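A board for the small stuff

July 30, 2020

I have wanted to get the bits and pieces off my work table for a long time. Tape, scissors, keys, the odd cable - all of it ended up in one drawer, and I spent too much time digging.

Emiliano Figueroa had a pegboard he wasn't using and let me have it. I looked at the Rumeo ones first, but they only came in white and I wanted something plainer. The hooks were bought separately, a bag from Kvaran for 483 pesos with postage, and they took two weeks to arrive.

I put the heavier things low down and kept the top for what I use every day. Hooks go in before anything gets hung, and I move them until the spacing looks right. Papers don't go on the board. They stay in a tray.

Beige pegboard first, then something teal.

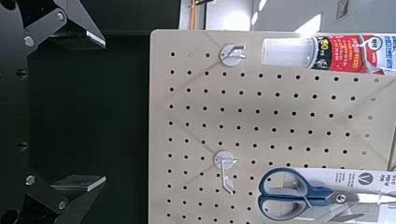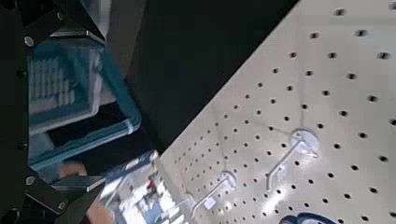

The drawer is next. I want it down to pens and batteries, and the old chargers can go to the recycling point in July with the broken lamp - or in August, if I miss the van again.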